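I spent most of May trying to get the noise down at the Ackermann plant, on the packing floor where the cartons get folded and sealed. I'm writing it up mainly so I don't have to work it out again next year.

The complaint was about the air exhausts on the old Ruvum sealer. Every time a cylinder fires, it dumps air straight out of an open port at head height. I measured 100 dBA next to the operator's stool, which is too much for anyone sitting there a full shift.

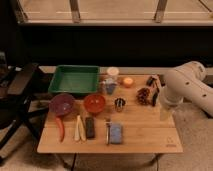

The first thing I tried was screw-in silencers on the ports. They're cheap and it took 15 minutes to fit the lot. The reading dropped by roughly 10 dB, and I should have stopped and checked the cycle speed at that point. I didn't. Two of them were too small for the flow and the sealer slowed down enough that the line backed up. 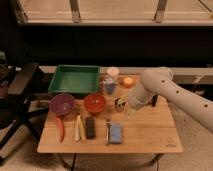 Bowls and tray on the table

I swapped those for the next size up and the speed came back. The level went up a little, but you can talk over it now.

After that the loudest thing was the guard panel on the Zisitz folder - thin sheet steel, bolted at the corners and rattling the whole time. I stuck damping sheet on the inside and put rubber washers under the bolts.

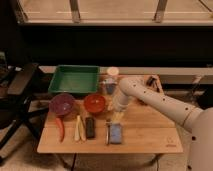

That was worth another 3 dB at the stool. The washers need checking, as the first set had already gone flat when I went back.

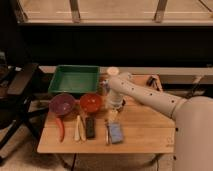 Last updated: 2022-08-01

I still haven't touched the vacuum pump. Drinditance sells an enclosure for it, but the pump already runs warm and I want to see the airflow numbers before I box it in. For now the operators are keeping their earplugs.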